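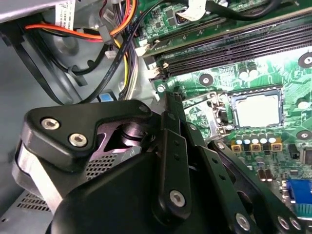

Tuesday, afternoon session. Bench 3, PC teardown task

In: me (Aisling), Tumelo, Mandla. Manolis from 3:30. Jacobus away, his login is on the whiteboard if anyone needs the logging machine.

Goal for today was the socket lever approach for the Drandik challenge: come in over the board, get the fingertips up beside the CPU retention lever, stop, close, back out. No unlatching yet. Lid off the case, board and cables left in, memory slots empty with the near-side latches open.

Setup

Arm homed before we started. Gripper on the new bracket, both hex screws re-torqued by Mandla. Wrist camera focus left where it was last week. Case clamped to the bench on two sides with the rubber strips under it, otherwise it creeps toward the window when the arm pushes down.

Speed limit at 3 per cent for anything below the rim of the case. Tumelo wanted 5. We can talk about it once the waypoints are saved.

Runs

First block was teleop only, Tumelo driving. Approach from the power cable side. He kept losing sight of the lever behind the linkage, so he was steering off the corner of the retention frame instead. Works, but you need to know the offset. We measured it at the bench with calipers and it's written on the masking tape on the monitor.

Second block, replay from saved waypoints. Wp 4 is too low. The long finger passes over the row of capacitors below the socket and I don't like the clearance. Raised wp 4 by 6 mm and added a wp 4b so it comes down later. Re-ran, better. Still tight at the VGA port end.

Third block, Manolis driving. He rotated the wrist before going over the rim, which puts the fingers in along the board diagonal. Easier to see the lever that way. Saved as a separate file, don't overwrite Tumelo's.

Total frames logged 386. Of those 114 are from replay and the rest teleop. Haven't sorted the bad ones out yet.

Problems

Cable bundle. The loom from the power supply sits high near the centre of the case and the back of the gripper wants to be in the same spot. Snagged a yellow wire on the second teleop run. Stopped, backed out by hand, no damage to the wire that I could find. Mandla tied the loom toward the drive bay after that but it springs back. Ask whether the Drandik rules let us tie cables at all, or whether that has to be the arm's job too.

Lever detection. Korkov script found the processor every time (big pale square, no surprise) and called the lever in maybe half the frames. It mixes it up with the finger bars when they line up. Manolis thinks masking out the gripper will fix most of it. The gripper is always in the same place in the view apart from the fingers, so the mask for the housing can be fixed and only the fingers need to come from joint angle.

Force reading drifts when the arm sits still. Was 294 on the raw count at start of session and had wandered well off by pack-up. Zero it before each run for now. I'll look for the application note.

Colour balance on the camera is a bit green over the board. Left it alone so today's set matches the last one.

For next time

- Mask the gripper housing, retest lever detection on today's frames (Manolis)
- Email about the cable rule (me)
- Cut down a spare fingertip, 4 mm narrower, see if it grips at all (Mandla)
- Decide on one approach direction before we record any more. Two sets of waypoints is already annoying
- Somebody bring back the T10 driver

Arm parked and power off at 5:20. Case still clamped, please leave it where it is or we have to redo the bench offset.

Added later: Tumelo checked the caliper figure again and got the same number. Tape stays.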